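Handout 7: Notes from the Flundeck visit
Intro to Automation, section 2
Posted June 8, 2020

Please read before the lab write-up is due. These are my notes typed up fast, so fill in from your own. If something here doesn't match what you wrote down, bring it up in class.

Where we went: Flundeck, the demo kitchen that Ciditer runs. Open day, mostly companies, a few school groups. We had the kitchen for 2 hours. Group A started with the talk and switched, group B the other way round. Same material for both.

What the visit was for (from the syllabus): see a robot arm do ordinary household work, not factory work. Watch how a task gets split into steps. Notice where it is slow. Write down at least one thing you would change.

1. The task

Towel handling. Sounds like nothing. Fold, pick, move, put down, start over. Ciditer uses it as their standard demo because cloth is hard and dishes are easy to explain to visitors, and both can go on the same work surface.

Why cloth is hard, short version:
- no fixed shape. A plate is the same plate from every side, a towel is a new object every time you let go of it
- you can't write down its position with a few numbers the way you can for a rigid part
- it gets in its own way. Corners end up underneath, hems roll over
- pull on one place, something else moves

Terms from the talk, know these: rigid, deformable, state, occlusion (one thing blocking the view of another, including a thing blocking the view of itself).

2. Cameras

Two kinds of view. Fixed camera sees the whole work area and the arm. Wrist camera rides along with the hand and sees a small patch close up. The talk spent a long time on this and I think it was the best part.
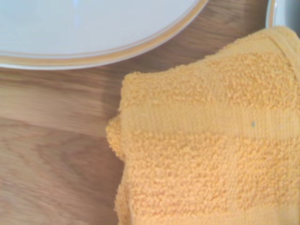
Fixed view good for: where is everything, is the arm about to hit something, did the object end up on the plate or next to it. Bad for: fine detail, anything behind the arm.

Wrist view good for: edges, texture, where the fold is. A towel has a flat woven stripe and a hem, those are landmarks a program can look for. Loops all look alike, so a patch of plain pile tells you very little about where you are on the towel. Bad for: the big picture. Plates go half out of view all the time. Also blurs easily.

Question somebody in group B asked, worth repeating: why not only use the wrist camera and move it around more? Answer given: you can, but every look costs time, and when the hand is down on the cloth it's too close to see what the rest is doing. So you want both.

Compare with the Braser reading (May packet). Braser cell has one overhead camera and that's plenty, because the parts arrive flat and in the same place each time. Different problem.

3. The arm

Franka Emika, white, on a table mount. Reaches over the counter. Fingers are black. Cables run along the outside of the arm, which several of you asked about. They have to have enough slack for the arm to turn and not so much that they snag. Look at the route they take the next time you see any arm, it tells you a lot about how it's expected to move.

Kitchen is a regular kitchen. Sink, faucet, stove, window with blinds. Daylight changes over the day and the program has to put up with that. In the Braser cell the light is boxed in and never changes. Put this in your comparison table please, half the class forgot it last time.

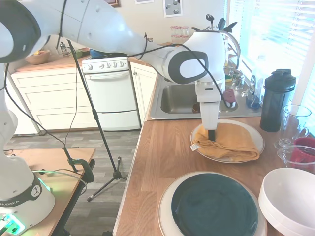 Contact. Cloth on a hard surface is forgiving from above and unforgiving from the side. Press too little and the finger slides over the top. Press too much and you are pushing on the plate or the counter through the towel. The presenter said they spend more time tuning this than on anything else in the demo. Remember the spring and block excercise from week 4, same idea, just softer.

Clutter. Sink, faucet, glasses by the window, stacked bowls, all within a short distance of the towel. Path has to be planned for the elbow too, not only the hand. Beginners plan for the hand only. I did.

4. Steps as given in the talk

There were 12 steps on the slide, I only got the main ones. If you have the full list please send it to me.

look from above
pick a spot to grab, near an edge if one can be found
come down slow
close fingers
lift a little, look again
move
lower, open
back off straight up
compare with the goal picture, repeat or stop

Note "look again" after the lift. That step is there since so many grabs take one layer when they should take two, or the other way. Checking early is cheaper than finding out at the end.

5. Practice data

They told us the current program was trained on 3000 runs, done by people guiding the arm by hand. Not all of them good ones. Bad runs get kept with a label, so the program has seen a mess before. Towel starts out neat in some and bunched up in others, on purpose.
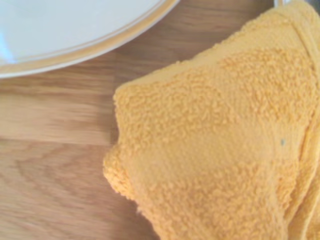 Small differences in the start matter. A bulge on one side, a hem turned under, and the best grab point moves. For a person this is no thought at all. For homework: fold a hand towel once with your eyes on it and once with your eyes closed, and write down what you did differently. Takes five minutes. Do it on a real table, not on your bed.

Also asked: does color matter? Presenter says a strong color against wood makes it easier to separate towel from table, and a program that only ever saw one color may do badly with another. So they rotate. Plain white on white plates is the worst case they have.

6. Dolan

Dolan is Ciditer's software for setting up the steps. We saw it on screen only for a few minutes. Blocks in a row, each block has settings on the right side. You can stop after any block and step thru one at a time. No install for us this term, the license is per seat. Don't email them asking, I already did.

7. Write-up

Two pages max. Needs:
- the task in your own words
- one drawing of the work area, from above, with the arm's base, sink and counter marked. Rough is fine, labels are not optional
- table comparing this setup with the Braser cell: object, cameras, light, contact, what happens on a miss
- the one thing you would change, with a reason

Points off for copying my list in section 4 without comment. Partial credit if your drawing and your text disagree but you say so.

Missed the visit? Use this handout plus a classmate's notes and answer the first three parts, then see me for a replacement for the last one.

Reading for next time: chapter on grippers, first half. Skip the boxed section on suction cups, we do that later with the lab kit. Bring the comparison table even if it's not finished.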